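The Dishwater Trials

Room 6 at Skavside was kept at a temperature suited to the server rack and to nothing else. Iara Sepúlveda worked in her coat. The elective was called Applied Manipulation in the course catalog and Kitchen by everyone enrolled in it, after the simulated kitchen in which all graded work took place.

The assignment for November was to move an object from the counter to the right basin of the sink and release it there without collision. The course notes defined collision as contact between any part of the arm and any surface other than the object. A passing policy had to succeed in 15 consecutive episodes. 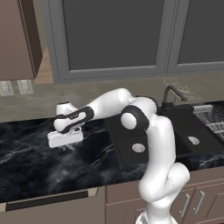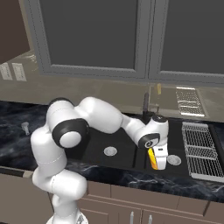 The Kitchen, as rendered on the lab machines.

Her best run so far was 14. She had reached it twice. On each occasion the fifteenth episode ended with the wrist against the sink divider and the console printing CONTACT in capital letters, followed by the simulation time to four decimal places.

Her partner, Figueroa, held that the problem was the reward. He had held this since the second week. The reward was a sum of terms: distance to object, distance to basin, a bonus for release, a penalty for contact. Figueroa wanted the penalty increased. Iara had increased it, on a branch he didn't know about, and the arm had learned to remain at its starting pose for all 40 seconds of the episode. It collected no bonus and paid no penalty. The learning curve was completely flat.

"It's a valid solution," Figueroa said, when she finally showed him.

"It's a solution to a different assignment."

He wrote that down. He wrote most things down, in a paper notebook with the run numbers in the left margin, and he was the only student in the class who could say what any given checkpoint had been trained on. The lab had software for this. The software had lost a week of logs in the first month, and Figueroa had not opened it again.

The instructor, Flanby, came by at four. He had the habit of reading a terminal from the bottom line upward. He read theirs, reached the top, and asked which frame the release height was measured in.

"World," said Iara.

"And the basin floor?"

She opened the configuration file. The basin floor was given relative to the counter. The counter was given relative to the cabinet. The cabinet was given relative to the world, with an offset that someone in an earlier year had entered by hand and commented with the single word temporary.

"Huh," said Figueroa.

Flanby moved to the next table. He did not give hints, as a matter of stated policy, and did not consider that he had given one.

They spent the next hour on the transform chain. Iara read the values aloud and Figueroa multiplied them out on paper, then checked the result with a script and found that the paper was right and the script had a sign error. The offset was off by 6 millimeters. With the correction applied, the basin sat lower than the policy had been told, and the divider stood closer to the path than the distance term accounted for. It explained the contacts. It did not explain the 14 episodes before them.

"Start positions," Iara said. "They're drawn from a seed. We've been drawing the same list every time."

"Then the fifteenth start is just a bad one."

"The fifteenth start is at the far end of the counter. It has to cross more of the sink, so it comes in shallow."

Figueroa looked through his margins. Both runs of 14 had the same seed, which was 4. He had chosen it at the beginning of the course. He drew a line under the number and did not say anything for a while.

They retrained overnight with the corrected offset and a new seed for each evaluation. Iara set the job to send a message to her phone on completion and then slept with the phone in another room – a decision she regretted at three in the morning, when she got up to look at it anyway. The job was at 40 percent. The contact rate was falling. She stood in the hallway and refreshed the page until the screen timed out, and went back to bed.

By morning the job had finished. She was at the lab before the door was unlocked, and Figueroa was there before her, sitting on the floor with the notebook open on his knee. He had already ruled the columns for the evaluation: run, seed, start, result.

Susley, who maintained the machines, let them in. He asked whether this was the pair with the arm that wouldn't move.

"Previous version," said Figueroa.

Iara launched the evaluation without rendering. It was faster that way, and she found the pictures distracting; she tended to lean in her chair when the wrist passed the divider. The results arrived as lines of text. Success. Success. Figueroa copied each one into its row, although they were being saved to disk.

At the eleventh line he stopped to sharpen the pencil. The evaluation did not wait for him. When he looked up, there were four more lines on the screen, and he entered them in order, reading each one twice.

"Fifteen," he said.

"Different seed," said Iara. "Run it again."

He turned the page and ruled the columns. She typed in the new seed, then stopped with her hand above the keyboard, and turned rendering on. The kitchen loaded from the back wall forward: backsplash, counter, sink, and then the arm. She pulled her coat closed and pressed Enter.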